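Dagný Hviid
Monday, September 25, 2017

Thread on meeting room acoustics, as I've been asked three times this month why the new table area at Clendlow is so hard to talk in. 1/12

Start with reverberation time. It is how long a sound takes to drop by 60 dB after the source stops. For speech in a small meeting space you want well under a second. Open offices are often fine on this number and still bad to talk in. 2/12

The trouble is early reflections. A hard flat surface between two speakers returns the voice a few milliseconds after the direct sound. The ear merges the two, but some frequencies cancel and the voice comes out coloured. 3/12

Large tables do this very well. The bigger and smoother the top, the stronger the bounce. Laptops and paper break it up slightly. 4/12

Then there is the microphone. Yee-man Fu measured ours last January with the conference unit in the middle of the table. A clear dip at 926 Hz, another near three times that. Textbook comb filtering. 5/12

Moving the unit 20 cm only shifts the dip. Putting the capsule flush with the table top mostly removes it, as the direct and reflected paths become nearly the same length. Boundary mics have worked this way for decades. 6/12

Ceiling next. Ours is bare concrete over the table and tiled everywhere else. Hadi Bataineh priced 81 absorber panels from Iveck for the whole floor. I asked for the bare part only. Still under discussion. 7/12

Carpet: helps with chair noise and footsteps, does little below 500 Hz. If someone offers you carpet as the fix for a boomy room, ask for the absorption figures by octave band. 8/12

Background noise matters as much as any of this. If the air handling is too quiet, you hear every word from the next team. Too loud and people raise their voices, then everyone else does as well. Look up the Lombard effect. 9/12

Table shape, as Vitória Morais asked. An oval spreads the seats so most people can see each other, and people who face each other speak more quietly. The reflection off the top is the same whatever the outline. 10/12
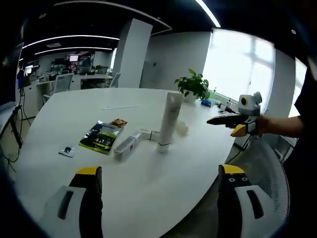
The big white oval at Clendlow. Hard top, open office all round it.

Cheapest thing to try first: a felt runner down the middle. Thin felt only works at the high end, but that takes the edge off consonants bouncing about. Grímur Ravn has one from Mansour and will lend it. 11/12

I'll measure with and without the runner, same mic position, same source level, and post both curves. If you have impulse responses from a similar space, send them over – WAV please, no MP3s. 12/12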